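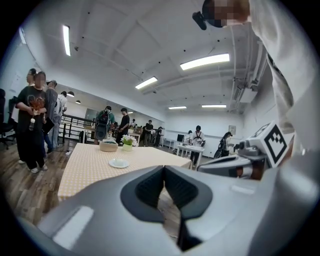

Fig. 4. Table with dotted cloth, wicker basket toward the back.

Section 4. Washing and storing your table linens

Applies to Hedach cotton and cotton-blend cloths. For the coated ones (Brirkley range) go to section 6, do not machine wash those.

Before you start
Check the sewn-in label. If it says hand wash, hand wash. Shake crumbs off outside, not over the sink.

4.1 Stains first
1. Blot, don't rub. Paper towel or an old white rag.
2. Grease: one drop of dish soap, work in with a finger, leave 13 minutes.
3. Red wine, juice: cold water from the back of the fabric. Keep it running till it goes clear.
4. Candle wax: let it harden, lift with a dull knife. Rest comes out with a warm iron over brown paper.
5. Coffee and tea: cold soak, half an hour, then wash as normal.

CAUTION: No chlorine bleach on any printed pattern. Dots and checks fade unevenly and we can't replace a bleached cloth under the warranty.

4.2 Machine wash
1. Close the hooks on the cloth weights if you use them, better yet take them off.
2. One large cloth per load. Napkins can go in seperately.
3. Cold, gentle cycle. Liquid detergent, half the usual amount.
4. No fabric softener. Napkins stop absorbing.

Note: first wash may shrink the cloth slightly. Allowed for in the sizing.

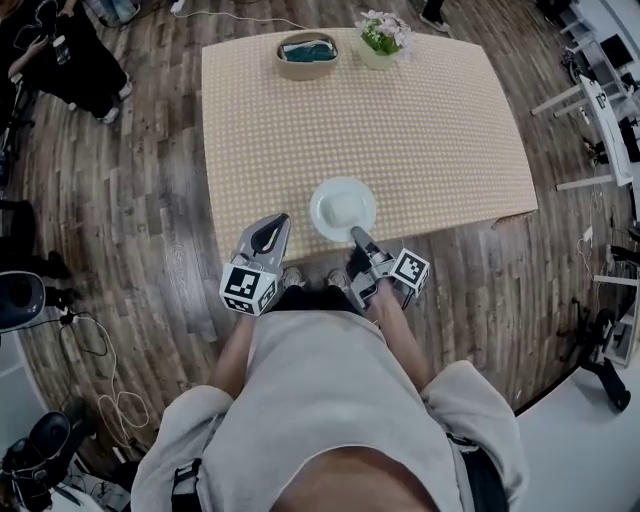
4.3 Drying and pressing
1. Line dry in shade or tumble on low. Take out while still a little damp.
2. Pull the hems straight by hand before ironing. Saves a lot of work.
3. Iron on the wrong side, medium heat, center outward.
4. Embroidered pieces face down on a towel.
5. Leave flat 22 minutes before folding, otherwise the creases set.

4.4 Storage
Roll on a tube if you have the room. If not, fold in thirds and refold along diffrent lines every few months. Camacho storage sleeves (part 264) fit all rectangular sizes, part 103 is for rounds. No plastic bags. Holiday cloths that only come out in December should be washed before they go away, old spots you can't see turn yellow over a year.

CAUTION: cedar blocks must not touch the fabric. The oil stains.

Missing hooks or weights: order from Verkuritz parts desk, quote the number on the label.

Section revised by Ximena Gallardo, September 26, 2021. Replaces the loose sheet packed with earlier cloths.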